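Nulton Home & Garden Help

Wood table finish still tacky after a week

Posted by Hae-won Baek

I stripped an old dining table and put on two coats of Brastis oil-based polyurethane, dark walnut stain underneath. The stain went on in the afternoon and the first coat of poly that same evening. A week later the top still feels sticky when I rest my arm on it, and paper left there overnight picks up a mark. The legs are fine. The garage has been in the 50s most days. Do I wait, or do I have to strip it again?

3 replies

Mohsin Tarar
The stain was still wet under the poly. Oil stain needs a full day in warm weather and two or three when it's cool. The legs dried because you wiped more off them, I would guess.

Move the table indoors if you can, somewhere near 70 degrees, and run a fan across the room but not straight at the top. Give it another week. Press your thumbnail into the underside of the edge where it won't show. If it leaves a dent, it isn't cured.
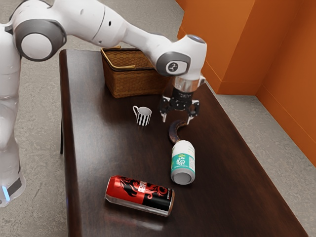 If it's still soft after that, wipe the top down with mineral spirits and let it dry overnight. Sometimes that pulls off the gummy layer. If it doesn't, you will have to strip the top and start over, but you can leave the legs alone.

Helpful (57)

Whiteley
Had this happen. Put it in the sun.

Helpful (2)

oakandash
Don't add a third coat to fix it. I did that on a desk and ended up scraping it all off in December.

Helpful (13)

Comments

Hae-won Baek: Brought it inside. Edge still dents a little but the paper test is better.

pjl: Is mineral spirits the same as paint thinner?

Mohsin Tarar: Close enough for this. Open a window.

943 views | 6 shares

Contact us | Terms | © Nulton Home & Garden Help | Back to top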